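How to Use a Marble Sheet as a Wipe-Clean Work Surface

If your table is anything like mine, it has seen a lot of life, and not all of it wipes off. A glossy marble-pattern sheet is my favorite quick fix — it brightens everything up, it gives you one smooth place to work, and you can take it away again whenever you like. I've been using them since last December and I would hate to go back!

What you'll need

A marble-pattern sheet, a soft cloth, a little dish soap, and a tape measure. Mine came from Plalness and cost less than a takeout dinner.

Step 1: Clear and wipe the table

Move everything off, even the things you think you can work around (I always try, and I always regret it). Crumbs and grit will show up as little bumps, so go over the table twice. If your tabletop has slats or grooves, run a dry brush along them first.

Step 2: Measure before you cut

Leave a border of bare table on every side. A sheet that hangs over gets bumped and curls up, and then you'll be fussing with it all week.

Step 3: Lay it down and bring your things back

Set the sheet in the middle and smooth it from the center outward with your palms. Then put your papers, keyboard, mouse and odds and ends back along the far side, so the marble itself stays free for the job. A glossy finish does catch the light, so turn your lamp a little if the glare bothers you.
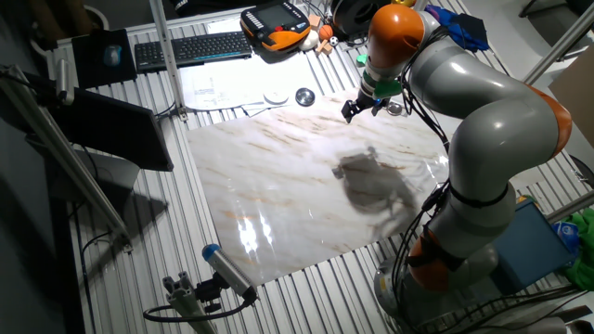 Step 4: Keep it nice

Wipe with a damp cloth and a drop of soap, then dry it well. Skip scouring pads, please — they dull the shine, and the pretty tan veins deserve better. When you need the bare table again, roll the sheet loosely with the pattern facing out and stand it in a closet.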